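**Fatero Trayecto 4** - software de percepción y planificación para recogida con pinza

Última revisión de esta página: 2023-08-27

Fatero Trayecto es un paquete de software para equipos que quieren enseñar a un brazo a coger y dejar objetos blandos: ropa, bolsas, trapos, fundas. Se instala en un ordenador con Linux y trabaja con las grabaciones de una pinza de mano con cámara. El programa reconstruye el recorrido de la pinza, separa los tramos útiles y prepara los datos para el entrenamiento. Después, el mismo programa planifica el movimiento del brazo.

La versión 4 sustituye a la 3 y lee sus proyectos sin conversión. Los proyectos de la versión 2 hay que abrirlos primero con la herramienta `migrar`, que está en el mismo instalador.

## Qué contiene

**Módulo de recorrido.** Calcula la posición de la pinza en cada imagen. Admite lentes de ángulo muy ancho y corrige la curvatura antes de buscar los puntos de referencia. Si en la sala hay marcadores cuadrados en blanco y negro, los usa para fijar el origen. Sin marcadores también funciona, pero la escala hay que darla a mano.

**Módulo de corte.** Divide una grabación larga en episodios. El corte se hace por la apertura de la pinza y por la velocidad, y los dos umbrales se pueden cambiar en el archivo `corte.yaml`. En telas recomendamos bajar el umbral de velocidad, porque la persona suele moverse más despacio cuando busca un borde o el cuello de una prenda.

**Módulo de agarre.** Propone puntos de contacto en superficies con pliegues. Para cada punto da un valor de confianza y una dirección de entrada. No necesita modelo CAD del objeto.

**Planificador.** Genera la trayectoria del brazo y comprueba colisiones con lo que está cerca: respaldos, percheros, estanterías, paredes. Los obstáculos finos son el caso difícil. Desde esta versión se puede dar un margen propio a cada tipo de obstáculo.

## Datos técnicos

| Característica | Valor |
|---|---|
| Imágenes por episodio, máximo | 1330 |
| Episodios por proyecto (licencia básica) | 800 |
| Tiempo medio de replanificación | 65 ms |
| Formatos de salida | Zarr, HDF5 |
| Interfaz | Python, línea de comandos |

El tiempo de replanificación está medido en nuestro equipo de pruebas, con un controlador Weltex y el mapa de obstáculos ya cargado. Con otros controladores puede cambiar bastante, y conviene medirlo antes de comprar.

## Preparación del lugar

El software no exige una sala especial. Trabajamos en oficinas y talleres normales, con muebles y paredes de ladrillo, y las texturas irregulares ayudan al cálculo del recorrido. Lo que más molesta son los reflejos de las luces del techo en superficies lisas, por ejemplo en el asiento de una silla. El filtro `reflejos` está activado por defecto y quita esas zonas de la búsqueda de puntos.
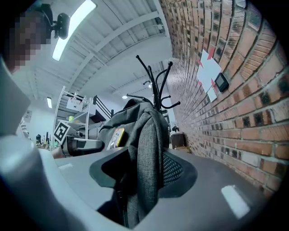
Los colores oscuros piden otra precaución. Una tela gris delante de un hueco en sombra tiene poco contraste, y el módulo de agarre puede dar una confianza baja en la parte inferior de la prenda. En este caso hay dos opciones: subir la exposición de la cámara, o limitar la búsqueda a la zona superior con el parámetro `region_agarre`. Nosotros usamos casi siempre la segunda.

Las caras de las personas se pixelan al importar la grabación. La función no se puede desactivar en la licencia básica.

## Licencias y compatibilidad

- **Básica:** un puesto, todos los módulos menos el planificador.
- **Completa:** un puesto, todos los módulos, un año de actualizaciones.
- **Laboratorio:** puestos sin límite en una misma dirección.

Hay controladores listos para Weltex y Zabala. El de Kena está en pruebas y lo publicaremos en enero - quien lo necesite antes puede pedir la versión previa, sin garantía.

El manual está en español e inglés. El soporte se da por correo, en los dos idiomas. Al escribir, adjunte por favor el archivo `diagnostico.txt`, que se crea en la carpeta del proyecto con el comando `fatero info`.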